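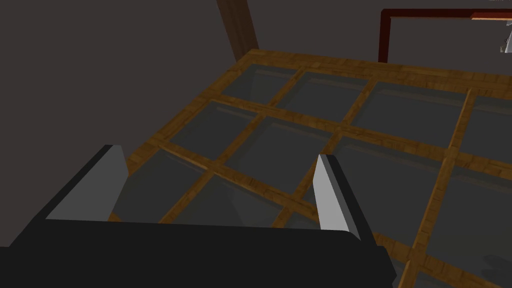

About Zendstead

Posted in December by the Zendstead office

Zendstead tests and certifies drinking water for small supplies: private wells, shared boreholes, farm systems, and town networks too small to run a laboratory of their own. The company was set up in Prondport by 2 former water utility chemists who had spent years turning away private well owners at the counter. It now employs 41 people across the main laboratory in Prondport and a sample reception point in Cotano.

What we test

The standard domestic panel covers total coliforms, E. coli, nitrate, nitrite, pH, conductivity, hardness, iron, manganese, and turbidity. Lead, arsenic, copper, and fluoride are reported on the extended panel. Pesticides and volatile organics are priced by group and need separate bottles, so they must be requested when the kit is ordered and cannot be added later to a sample already in hand.

Microbiology is done by membrane filtration, with enzyme substrate methods used for high-turbidity samples that clog the filter. Metals are run by ICP-MS after acid preservation. Nitrate and fluoride are run by ion chromatography. Each batch includes a method blank, a duplicate, and a spiked sample. If any of these falls outside its control limits, the batch is repeated. Where the holding time has run out before the repeat, the customer is sent a new bottle at no charge.

Sampling kits

Kits contain sterile bottles, labels, a chain-of-custody form, cold packs, and a prepaid return box. The small bottle with the white tablet is for bacteria. The tablet neutralizes chlorine and should stay in the bottle. Please do not rinse it out. We still receive rinsed bottles every week, and they are rejected at reception.

Remove the aerator from the tap before sampling. For a bacteria sample, run the cold water for several minutes, fill to the line, and close the cap without touching the inside. A first-draw lead sample is the reverse: the water must stand in the pipe for at least six hours beforehand, and the tap is not flushed at all. If both tests are ordered, take the lead sample first.

Bacteria samples must reach us within 24 hours. Reception in Prondport opens at 8 a.m. Cotano opens at 9 a.m. and sends its last courier run at noon, so anything handed in there after that time is logged for the following morning and may fall outside the limit. Samples for metals only can be posted at any time.

Reports

Results are issued as a signed PDF. Each line shows the measured value, the reporting limit, the method reference, and the relevant drinking water limit where one exists. A result below the reporting limit is shown with a "less than" sign. It does not mean zero.

Any positive E. coli result is phoned through to the customer on the day it is read, ahead of the written report. Customers who have not given a phone number get an email — please give a phone number.

We do not sell filters, softeners, UV units, or well disinfection services, and we take no commission from companies that do. Staff can explain what a number on the report means and which type of treatment normally applies to it. They will not recommend a brand.

Pascu

Pascu is our record system for shared supplies. It was written in-house to replace a set of spreadsheets and is now used by the operators of every multi-household supply we serve. It holds past results by sampling point, sends a reminder when the next sample is due, and plots nitrate and conductivity over time. The trend plots are the part most operators use, as a slow rise in nitrate is easy to miss when reports are read one at a time.

Access is included with any annual sampling contract. Records can be exported as CSV and remain available to the customer after a contract ends.

Accreditation and complaints

Our accredited methods are listed on the schedule, available from the office on request. Tests outside the schedule are marked with an asterisk on the report. Field measurements made by the customer, such as temperature or free chlorine, are printed as supplied and are not covered.

Complaints go to the quality manager in writing, with the report number. Retained portions of metals samples are kept for 41 days after the report is issued — a retest request has to arrive inside that period. Bacteria samples cannot be retested, and a fresh sample is needed.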